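3.2 How people used steam and honey

I'll start with the cough remedies, as they gave us far more to chew on than I'd bargained for. Of the 1,311 diary pages sent in from Badlow, 161 mentioned steam in some form, mostly a bowl and a towel at bedtime.

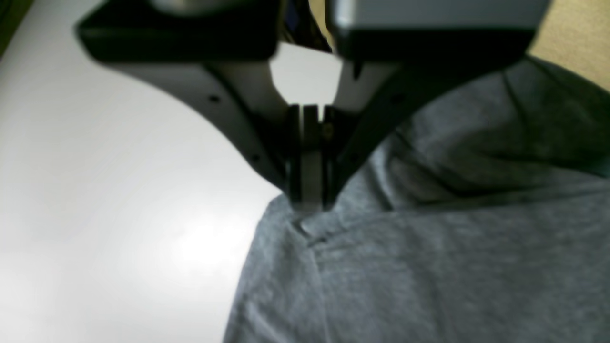 Figure 6. Two-fingered gripper, seen from the wrist.

Tamsin Greenberg and I read every steam entry twice, and we disagreed more than I'd like to admit! She counted a hot shower as steam — I didn't, and in the end I gave way.

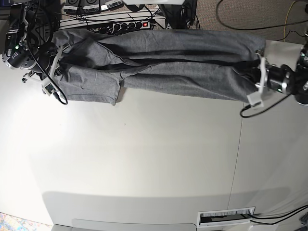
Honey was simpler. People took it in warm water or straight off the spoon, and those who added ginger nearly always grated it fresh (one household in Geltedholm kept theirs in the freezer).
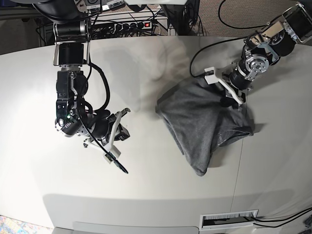

3.3 Onion and thyme

Onion syrup came up mainly among older diary keepers, and Verna Achterberg's interviews in June say much the same. Thyme tea was drunk at any hour.
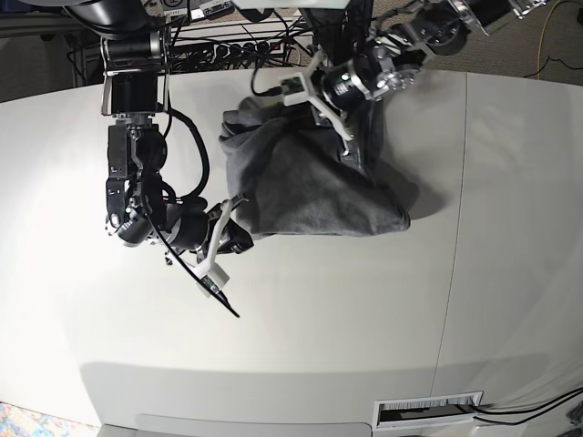 Most let it stand for six minutes or so, though a few left the pot until it was nearly black. We recorded both as thyme tea and didn't try to grade the strength.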